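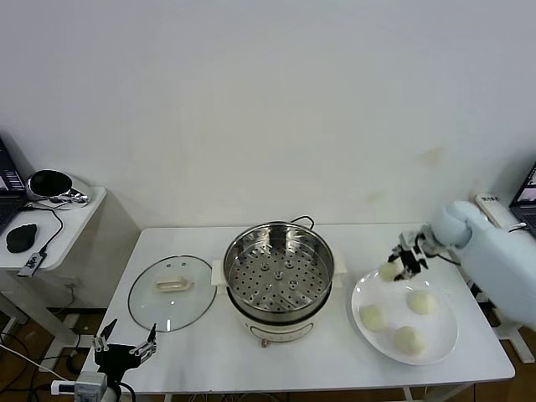 Ticket 2507: Episode rejected by rule check, lid placement and start state
Project: Semple / tabletop cooking tasks
Opened by: Mieke Van Hecke
Assigned to: Keir Tosh
Status: Closed, rule text changed

Description
The checker flags steamer episodes under rule 4.2 ("all loose parts inside the marked work area before motion starts"). 51 episodes are held in the Onberg batch. The operators say the setup was done by the sheet. In the attached still the glass lid lies flat on the table to the left of the pot, the pot is open with its tray in place, and the right gripper is holding a bun above the plate, with three more on the plate. I read that as compliant. The checker does not. Please confirm which one is wrong before we record more.

Keir Tosh, 9:40
Pulled the log for one held episode. The flag is raised on the lid only. Pot, base and plate all pass. The checker compares each loose part against the work area file for the station, and the file loaded for Onberg has the left boundary 51 mm further in than the setup sheet does. Checking which one was changed.

Keir Tosh, 10:25
Work area file was last edited in November, when the left arm mount was moved. Setup sheet was not reissued. Sheet is still revision C.

Ineke Hermans, 10:50
The November edit was mine. The boundary was pulled in to keep loose parts out of the left arm's rest zone. Rule 6.1 says nothing may be placed where an idle arm can reach it during homing. Please do not move the boundary back to clear the flags. If the lid is inside the rest zone the episodes should stay held.

Keir Tosh, 11:30
Understood. Replayed homing for the left arm offline against the lid position in all 51 held episodes. No contact in any of them. Smallest clearance is 38 mm, at the gripper fingertips. Rule 6.1 asks for 30 mm. So 6.1 is met and 4.2 is not, and 4.2 is failing on a boundary that was drawn to enforce 6.1.

Mieke Van Hecke, 11:45
Then can they be released?

Ineke Hermans, 12:10
Not on a verbal OK. Rule 1.3: a held episode is released by a rule change or a signed exception, and the exception has to list the episode numbers. I would take the rule change. Two rules should not be testing the same thing with different numbers.

Bart Willems, 13:20
Agree with Ineke. Proposed text:

4.2 All loose parts shall be inside the work area shown on the current setup sheet before motion starts. The work area file and the setup sheet shall carry the same revision letter. The checker shall refuse to run if they differ.
6.1 Clearance to an idle arm during homing shall be 30 mm or more, tested by replay. It is not tested by the work area boundary.

Lids: add "handle up, flat on the table, on the side away from the plate." Vistus already works this way and the Onberg crew does it out of habit, but the sheet says only "lid removed."

Annelies Desmet, 13:50
Two comments from the station side.
1. Cables. The sheet has no line for them. I would like "no cable to cross the table surface between the arms." Floor cables are covered in the room rules.
2. Does the revision check run per episode or per session? If it is per episode, start-up gets slower.

Keir Tosh, 14:05
Per session. It reads one letter from each file.

Bart Willems, 14:15
Cable line accepted, goes in as 4.5.

Keir Tosh, 15:40
Done:
- Setup sheet reissued as revision D, with lid and cable lines
- Work area file set to revision D, left boundary matches the sheet
- 6.1 moved to the replay test
- Checker stops with error 12 on a revision mismatch. Tested with sheet C and file D, stopped as expected.

Re-ran the full Onberg batch, 3,000 episodes. The 51 held episodes now pass 4.2 and 6.1. Another 55 fail 6.1. They had passed before, the old boundary did not look at objects behind the pot. Released total is 2,945. The 55 are held under a new ticket, assigned to Plarner.

Ineke Hermans, 16:05
Reviewed and signed. Remove the revision C printouts from the stations before the next session.

Annelies Desmet, 16:20
Removed at Onberg. Vistus has one copy left on the station door, will be taken down tomorrow morning.

Ticket closed 16:25, K. Tosh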